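The Leopard Bed and Other Folding Places

A gallery from our January laundry week
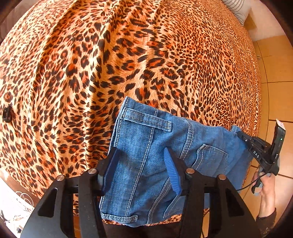

Jeans are where I always begin, and I'll happily tell anyone who stands still long enough why! Denim has enough body to hold a crease, the seams show you where the middle is, and a folded pair stays folded when you pull out the one underneath. T-shirts are far less forgiving. So when we decided to spend a whole week in January washing, sorting and putting away every bit of clothing in the house, I knew the denim would be first on the bed.

I've folded clothes on tables, on sofas, on an ironing board that pinched my thumb every time I put it up, and nothing comes close to a made bed. It's the right height if you kneel and not bad if you stand. Things don't slide off it. And you can't go to sleep until you've finished, so the pile does get put away (usually a bit after 10 at night, in my case).

Mid-blue denim with a little fading

My favourite sort. Dark denim looks smart but it leaves blue on everything for the first few washes, and very pale denim shows each splash of tea. Mid-blue goes with the lot, and the light stitching along the seams and pocket is half the charm — I love how it shows up more as the cloth gets softer with age.

Belt loops

Handy things, and I don't mean for belts. Lay the waistband flat, find the loops and you can square the two sides up by them in a moment. They're also good for hanging: two loops over a hook on the back of the door and the jeans dry straight, without that odd peg mark across the knee.

Patch pockets

Smooth them with the flat of your hand before the first fold. A pocket that has gone over on itself in the wash makes a lump right through the stack. Check inside too! My total for the week was 4 hair grips, a bus ticket gone to felt and a button that belongs to nothing we own.

The thick seams down the legs

Seam to seam, then smooth towards the hem, then fold in half and in half again. I used to roll mine, after an enthusiastic spell with a book on packing, but rolled jeans spring open in a drawer and flat ones don't. Heavy seams take longest to dry, so give them a proper feel before anything goes away. A slightly damp seam will make a whole drawer smell like a cellar.

The leopard-print bedspread

Orange, tan and black, all rosettes, and I adore it. It was meant to be a joke for one winter and it has outlasted two sensible ones. Plain blue denim looks wonderful against it, and it hides fluff better than any cover I've had. It gets its own wash at the end of laundry week, when there's nothing left to fold on it.

Striped pillow, pink wall

Grey and white stripes beside pale pink, with the leopard underneath. On paper that's a terrible idea. In a small bedroom on a dull afternoon it's about as cheerful as a room can be, and I wouldn't change any of it. The pink was the end of a tin called Ikdale that had been bought for the landing, and there was just enough for two coats if you didn't look behind the wardrobe.

The tiled floor

Beige tiles, cold on the feet first thing, brilliant for laundry. You can sweep up the lint in one go and a dropped sock comes to no harm. I do wish the grout were a bit easier to keep nice — an old toothbrush and bicarb is still the best I've found, and it's slow work.

Jumpers come next, which means clearing the top of the wardrobe first and finding the other half of the cedar blocks. If you fold your jeans in thirds lengthways, do write and tell me how you get them to lie flat, as mine always bulge at the waistband.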